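Sunday, October 16, 2022
Posted by Yao-tsung Yeh

Search this course... Go

Handout 3: Driving the arm by remote

You'll teach the blender task in the simulator first, where a dropped jar costs the department nothing. Log in to Brudedska, pick up the controller and move slowly – slower than that.
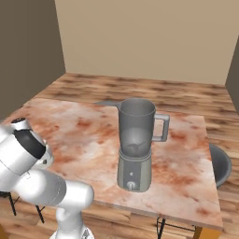 Record 12 demonstrations each. Last August's group handed in 172, of which 47 were usable. The rest were mostly people changing their minds in midair, and the policy learned that beautifully.

Check the side view before you commit to a grasp. Depth is hard to judge from one camera, however gifted you are at video games.

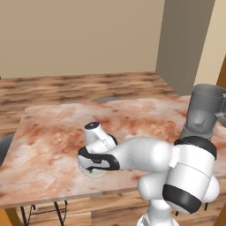 Fig. 2. Arm over the table, blender at right.

Keep the fingers open on approach. If you hesitate, delete the take and start over.

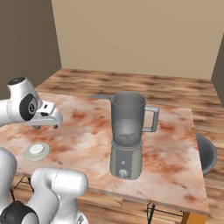 What to hand in

Your files, plus one paragraph on your worst take.

Related
Handout 2: Hand guiding at Trarkcombe
Reading: Benjelloun notes on replay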